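Mersha Carpet Tile – Installation and Care Guide
Section 9: Protecting the Floor After Laying

9.1 General
Floors laid with Mersha tile may be returned to light office use once the tackifier has cured. Furniture and bagged items may be set down on the surface during this period, but must not be dragged.

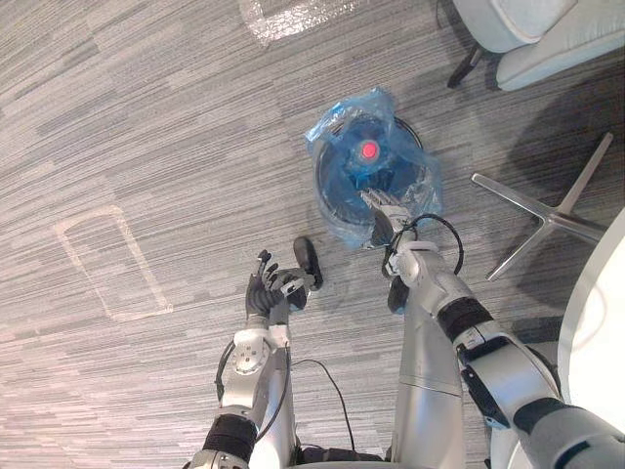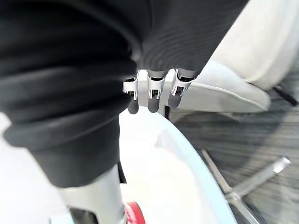 Fig. 17. First image: streaked low-pile carpet in gray tones, with a bagged item set down on it.

9.2 Moving furniture back
1. Vacuum the full area with the beater bar raised.
2. Check that all tile edges are flush. Press down any raised corner by hand.
3. Lay hardboard sheets along the route from the door. Overlap the sheets by at least 9 cm.
4. Carry chairs and pedestals. Move desks on a flat dolly – maximum total load 138 kg.
5. Remove the sheets in reverse order and vacuum again.

CAUTION: Do not use rubber-backed mats on new tile. Some rubber compounds cause permanent staining.

9.3 Replacing a single tile
1. Lift one corner with a flat blade and pull toward the center of the tile.
2. Scrape off loose tackifier. Leave sound tackifier in place.
3. Match the arrow on the tile backing to the adjoining tiles.
4. Press from the center outward, then roll in both directions.

NOTE: Julano and Flordale tiles differ in thickness and must not be mixed in one room. Order spares from Grosent under part no. 1043, and quote the dye lot printed on the carton.

Revised April 25, 2019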